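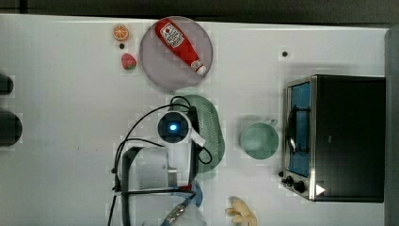 Toy Kitchen, Table Two

Ketchup on the plate, colander in the middle, toaster oven over on the right. The arm comes in low from the left, with its wrist camera and a good deal of cable hanging over the colander.

Gallery notes by Nour Qudah
Posted in March, from the Fluvby table at Trekholm

I was asked to write a few cheerful lines for the gallery about how we collect examples for the Fluvby model. I can do the lines. Cheerful will depend on the week.

The short version, for people who came in from the front page: a person moves the arm through a small kitchen job, the cameras and joints get recorded, and the recording goes into a pile with a sentence attached, such as "put the strawberry on the plate." When the pile is big enough we train on it. The hope is that the arm will then do the job with different objects in different places and a sentence it hasn't heard before. I have been hearing about that hope since I started here, and I'd like to see more of it on the table and less of it on slides.

About the overhead view

From straight above, a table like this one looks very easy. Most things are well apart and the colors are mostly easy to name. You could hand the image to a small child and ask for the orange slice and get the right answer at once. The wrist camera has a harder life. It sits close to the work, it looks where the hand looks, and for long stretches of a recording it sees mostly whatever is right under the gripper. We feed both views to the model. I'm not convinced it makes much use of the second one, and the only test we have run on that question was too small to settle anything. Aisling thinks I'm wrong. She may be right, but she hasn't run a bigger test either.

About the toys

Plastic fruit is cheap, doesn't rot and can be dropped all afternoon. It also comes in the same few shapes every time, and a model that has met one toy strawberry for a month knows that strawberry extremely well. I worry about this more than most people on the project seem to. When somebody says the arm "understands fruit," I want to ask which fruit, and whether it would still understand it with a bruise on one side.

The banana is its own topic. It has fingers that splay, so there are several sensible places to grab it and a few bad ones, and our operators don't agree on which are which. In one batch of 31 recordings you can tell who was driving just from the grasp. That is either useful variety or a mess. It depends who is presenting.

About the cables

They loop. They arc over the thing you're trying to film, and they show up in the picture whether or not they have anything to do with the job. I've asked what the model makes of them and have had three confident answers that don't fit together. My own guess is that it has learned to lean on them a little, the way you can tell which way a dog is going from the leash. We're going to reroute the bundle on one arm and leave the others alone, and then compare. I would have done that first.

About the sentences

Every recording needs one, and they are worse than you'd expect. I read through a set of 43 last Sunday with a pot of coffee. Many said only "move the object." One said "tidy," with nothing after it. A couple named the cup when the recording was plainly about the plate. None of this is the operators' fault. They are asked to type the sentence at the end of a session, after the arm is parked and their attention has gone home without them.

We now write the sentence before the recording starts, and the operator reads it off the screen. It's a dull fix and I think it helped more than the new training setup did, though the new training setup got the talk at the Goltach meeting.

About the toaster oven

It's the biggest thing on the table and the one visitors ask about. Yes, there are jobs that involve it. The door is the part everybody wants to see, and doors are hard: the arm has to follow the curve of the hinge and stay out of its own way. Knobs are harder again. I would treat any clip of a robot turning a knob with suspicion until you've seen the attempts on either side of it, and I include our clips in that.

What we keep and what we throw out

Our rule used to be that a recording stayed in if the job got done. Ó Flaithearta, the group that shares the storage with us, keeps the failures too and labels them. I thought this was hoarding. I've come halfway around on it. A missed grasp followed by a good one shows the arm how to recover, and we had been deleting those for months in order to have a tidy pile. We've started keeping them.

What I still won't keep is the kind where the operator freezes for a long while and then rushes. The model copies the freeze. We have watched an arm hover above a colander for 9 seconds, having picked up the habit from us, while a visitor asked politely if it was thinking.

Does it work?

Sometimes. On the arrangements it has seen, it does well, and I'd be surprised if it didn't. Swap in a new cup and it is mostly fine. Move the plate to the other side of the table and the success rate drops in a way that the summary chart doesn't show, because the summary chart averages over everything. I've asked for that chart to be split by layout. Aisling Ó Dálaigh has agreed, and she is the person who makes the charts, so I have some confidence it will happen.

Until then, please read "it can set a table" as "it can set this table." I'd like us to spend the next 6 weeks recording duller jobs in messier places, with a second set of objects and preferably someone new at the controls - someone who hasn't picked up all our habits yet. The sign-up sheet is on the door of the Trekholm lab. Mornings are mostly free, and the arm on table two is the better behaved of the pair.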